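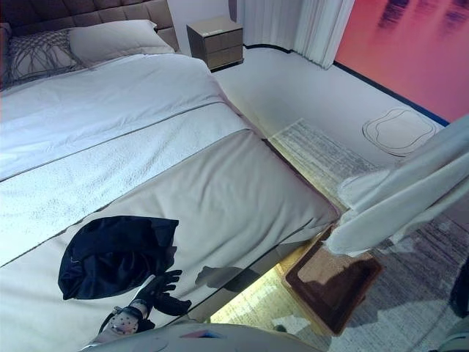
skonach-bedroom

Recordings and glue code from the Skonach build. Home-made upper body on a wheeled base, one working hand (second one is printed but not wired), doing soft-goods jobs in a bedroom. Mostly picking up cloth and putting it somewhere else. Built in a spare room and at the shared workshop on Varghese Lane, evenings only, so expect gaps.

Status: usable, not tidy. Last proper clean-up was in May.

What's in it

925 episodes in total after throwing out the broken ones. 281 of those are marked hard, meaning the cloth started bunched up, or dark on dark, or too near the edge of the mattress. 101 are held back for testing, please don't train on them and then write to say how good your numbers are.

Each episode is one folder:

head – colour video from the head camera, the only view there is
joints – arm and finger positions, one row per tick
cmd – what the operator asked for, same clock as joints
note – one line of text, sometimes blank, sometimes rude

No depth. There was a depth sensor and it came off its bracket twice, so it lives in a drawer now.

Tasks

pick_cloth: get hold of a cloth lying on the bed and lift it clear
move_to_tray: same, then lower it into the tray on the floor
flatten: pull one corner until the heap opens out. Low success, see below
reset: operator putting things back. Kept in because someone asked for it

Head looks down steeply for all of these. You get bed, some floor, the hand coming in from the bottom, and often a strip of the robot's own body. Mask that strip if your model gets fond of it. Ours did.

Hand

Cerkitz hand kit, black version, fingers driven by tendons. The tendons stretch. Re-tension every couple of sessions and run the zero script after, otherwise the fingers read closed when they are half open. Early episodes were recorded before we knew this – the finger columns in folders 0001 to 0060 are not to be trusted. Video is fine.

Wrist is wrapped in speckled white material to stop cables snagging on bedding. Straps or cabling over the top. If you build one, do the straps up with the wrist fully bent or they pull tight at the worst moment and the motor cuts out.

Software

Controller is a small Itent board, firmware build 1944. Newer builds change the order of the finger channels without saying so. Stay on 1944 unless you like surprises.

To get going:

1. copy config.sample to config.local and put your serial port in it
2. run check_clock first. If drift comes back red, stop and restart the board
3. run play_episode with any folder name to see video and joints side by side
4. run export if you want one big file instead of folders (slow, make a cup of tea)

Needs Python and the usual video libraries. Tested on one laptop. Windows might work, haven't tried.

Known problems

Shadows. The hand throws a strong one over the side of the bed and the cloth finder sometimes goes for the shadow. Worse in the evening recordings. Turning the lamp to the wall helped a bit.

Dark cloth. Shiny navy stuff comes out nearly black in the video, folds vanish and the grasp point jumps about. White on white is the other bad one, for the same sort of reason.

flatten works less than half the time. Fingertips are too round to get under an edge. Tried rubber thimbles, better grip but they come off and then you've got a thimble in the bed.

Episode labels say success or fail, decided by whoever was driving. No second check. A few are definately wrong, send a list if you find any and they'll get fixed in the next upload.

Frame drops when the workshop wifi is busy. Dropped frames are left as gaps, not filled in. The loader warns you once per folder then shuts up.

Base doesn't move during an episode. It does get moved between them, and no position was logged, so dont try to stitch the views together into a map.

Privacy

One bedroom, owner said yes. Sound was never recorded. A few clips with a person walking through have been taken out, so the folder numbers skip. Nothing missing, just skipped.

Using it

Free for anything non-commercial. For anything else, ask first. A link back to the Skonach page is plenty.

To do

wire up the second hand
redo finger zeros for the early folders, if that can even be done from video
flatter fingertips, two drawings in the parts folder, neither printed yet
move_to_tray from the far side of the bed – arm doesn't reach at the moment
write down the bolt sizes for the shoulder plate before they're forgotten again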